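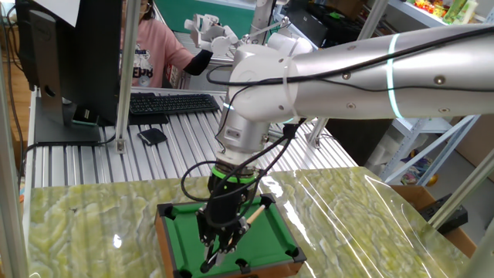

Refelting a small table, glue or staples?

Posted by cornerpocket_dee, Aug 16, 2020

I have a tabletop pool table that my kids have worn out. The cloth is bare where they break and there is a ridge down the middle that pushes every ball left. The frame is fine. I want to put new cloth on it before school starts.

Under the old cloth is a thin sheet of fiberboard. The cloth was glued down at the factory and wrapped over the edge. I have two questions. Do I glue it again or staple it underneath? And does real pool cloth work at this size, or should I get craft felt?

Reply by Nosipho Coetzee

Glue. The board on those small tables is too thin for staples. I tried it on one and the legs came up through the playing side in three places. I had to throw the board out.

Use spray adhesive, a light coat on the board only, and wait until it is tacky. If you spray the cloth it soaks through and you get dark spots.

Reply by msimang_hall

I disagree on the spray. We have a few small tables in the kids' corner at Msimang and I have redone all of them with staples. You need a short staple and you put them in the edge, where the cloth wraps, and not up through the bottom. Next time the cloth wears out you pull the staples and you're done. With spray you are scraping for an afternoon.

Reply by Nosipho Coetzee

Mine didn't have enough edge to staple into. If yours do, fine.

Reply by cornerpocket_dee

I measured and the board is 11 mm, so thicker than I thought. The edge might take a staple. Still not sure about the cloth.

Reply by Kagiso Modise

Don't buy craft felt. It pills in a week and the balls drag. I bought a remnant of worsted cloth from Clonditz for 13 dollars and it covered a small table with enough left over for a second one. It is faster than what the table came with, and for kids that can be too fast. Balls will hop the rail if they hit hard.

Check the board with a straightedge before you cover it. The ridge you describe sounds like the board and not the cloth. New cloth won't fix that.

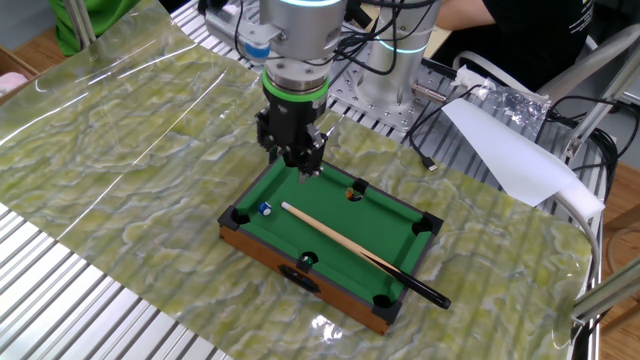 If it's bowed up in the middle, lay it face down on a flat floor with books on it for a few days. If it's swollen from a spill, sand it or cut a new one.

Reply by grorov_72oz

Worsted is a waste on a toy table. The cushions on these are foam or hard rubber and they play dead no matter what you put on the bed. I used the Grorov napped cloth, cheapest one they had, and my kids never noticed a difference.

Reply by Kagiso Modise

The cushions don't have anything to do with how a slow ball rolls off line. That's the bed and the cloth. But sure, if the budget is tight, napped cloth beats craft felt.

Reply by msimang_hall

Whichever you get, stretch it the long way first, then the short way. Don't pull hard. If you can see the weave opening up you have gone too far. Cut the pockets last, with slits like a pie, and fold the pieces down into the hole.

Reply by cornerpocket_dee

Straightedge says Kagiso is right. The middle is high and there's an old juice stain over it. I sanded it down this afternoon and it's close to level now. Going with worsted and short staples in the edge. Does anyone know if the Hidov staple gun takes the short ones?

Reply by msimang_hall

Mine does. Turn the power dial all the way down and try it on the old board scraps first.

Reply by Nosipho Coetzee

Vacuum the board before you cover it. Sanding dust shows up as bumps.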